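## Putting up your Trimard backdrop stand

Take your time with this the first time – it goes much quicker once your hands know the parts.

1. Spread both tripod bases wide and set them up to 13 feet apart.
2. Slide the crossbar through the paper roll before you lift anything.
3. With a helper on the other side, raise both ends together, one section at a time.
4. Hang a sandbag on each base, then pull the paper down and clamp the roll at both ends.

**Caution:** Please don't let little ones onto the paper until both sandbags are on.
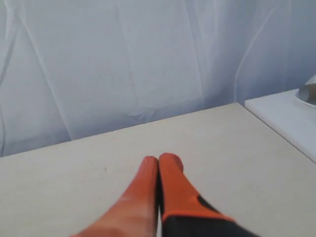 **Noemí Olvera**
*Portrait Studio Trainer*

Note: when the sitting is over, roll the paper up snugly and store it standing on end.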